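Trimley Robotics Club forum > Block stacking task

pimo_driver
Wrist camera is back on. This is what we get with the jaws open.

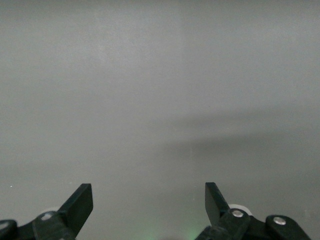 Wrist view, jaws open, plain grey background

holzer23
Too much shadow on the right. I'd move the lamp before Friday.

pimo_driver
Verka's code copes with shadow. It's the grip I'm unsure about – 13 drops in 74 tries.

verka_fan
Then go in lower, on the narrow part of the block.

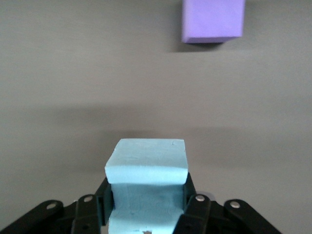

I'd also close the jaws slower. Try speed 2.

holzer23
Disagree, slow closing just pushes the foam about. Sort the lamp first.

pimo_driver
Will try both tonight.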